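6.3 Gripper stops closing or lets go early (Tralen hand unit)

Rev. 18th February, J. Cowie. Replaces the old 6.3, bin it. 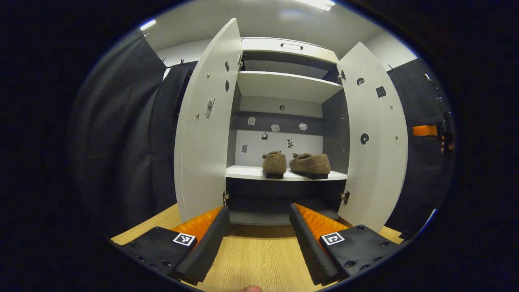

Fault shows as code 36 on the Brolley logger. Fingers start to close, then quit partway. Or they close fine and drop the item on the pull out. Soft items are worst. We had 19 of these in January, nearly all on the cabinet task.

CAUTION: Power off before fingers go anywhere near the pads. Arash got pinched clearing one with the unit still live. Switch off, wait 60 seconds, then touch it.

1. Stop the run. Mark it failed in the logger, don't delete it.
2. Power off. Wait.
3. Check the ribbed pads on both fingers. Lint in the grooves? Dry brush, no solvent.
4. Pad lifting at a corner: replace both, never just one.
5. Check the screws on the finger base plates. Snug, not tight. Stripped one goes to Arash Babaei.
6. Wipe the square markers on the bases. Dirty marker gives a bad width reading and teh unit thinks it's already closed.
7. Power on. Open and close 5 times with nothing in between.
8. Still code 36: run the width calibration (section 4).

Note: open both cabinet doors all the way before restarting. A half open door catches a finger on the way in and knocks the calibration out agian.

If it fails after step 8, tag the unit and send it to Lulcombe with the log. Do not open the housing.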